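4. Hanging your Hiltow pegboard

I do this bit with a cup of tea nearby. Hold the spacers against the wall, mark the holes in pencil, then drill.
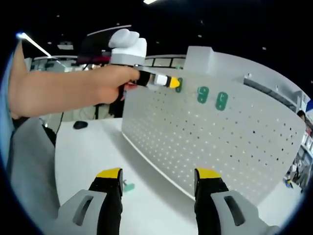
5. Screw the spacers in, but leave the last turn for now. You'll want the wiggle when the panel goes on!

Caution: check for pipes and cables before drilling.

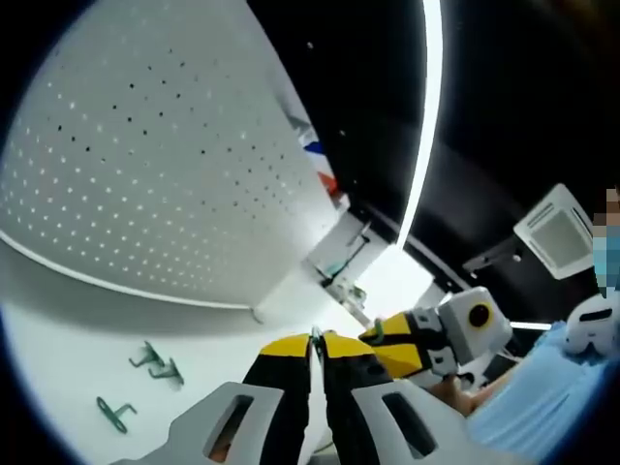 Sławomir Wróbel: Mine sat crooked until I did the top corners first.

Good tip, so top corners first, then tighten the lot.

6. Add your hooks, heavy things low down. 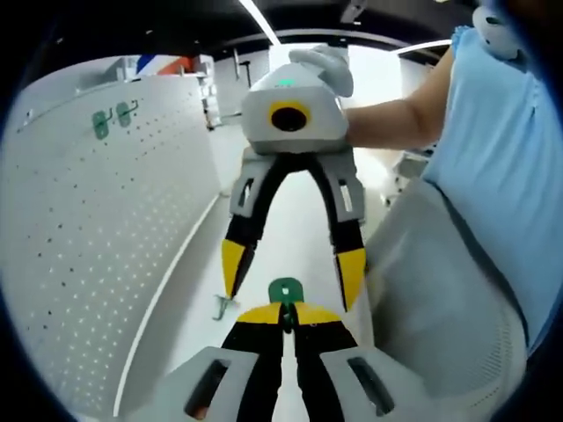 Fig. 3: Green hook and white pegboard

Note: I recheck my screws every May.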